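4.2 Does folding matter to drying claims?

Much of the advice given to households about towels rests on a small number of trials, and we are not persuaded that those trials measured what they say they did. The Grillbridge survey, which is the one most often repeated, asked 3000 households how they stored their towels and then asked the same people how often they replaced them. From this it was argued that neat folding makes a towel last longer. The survey did not ask how often the towels were washed, or at what heat, and it treated a hand towel and a bath sheet as the same thing.

Cheng and Esfahani tried to repair this with a smaller sample of 129 towels, each washed 35 times. Their result is weaker than the abstract suggests. Towels stored folded lost slightly less pile than towels stored in a heap, but the gap closes once the striped towels are taken out - and the striped towels came mostly from a single mill. A crumpled towel (Figure 3) has creases in no fixed place, so there is little reason to expect wear along one line. If anything, a sharp fold repeated in the same spot ought to do more harm. 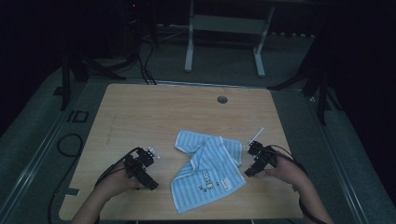

Figure 3. Striped towel, crumpled and partly folded over itself, on a wooden tabletop.

The Zokora trial is sometimes brought in as support. We would be slower to do so. It ran for 18 weeks, from September onward, and the indoor heating came on partway through. Any change in drying time over that period could be due to the air in the room, and the authors report no humidity readings that would let a reader check.

The Cumulative Wear Score used in the Cerkumska laundries has a different problem. It is assigned by eye, by staff who know how each towel was stored. Until the scoring is repeated blind, we treat it as opinion and leave it out of Table 2.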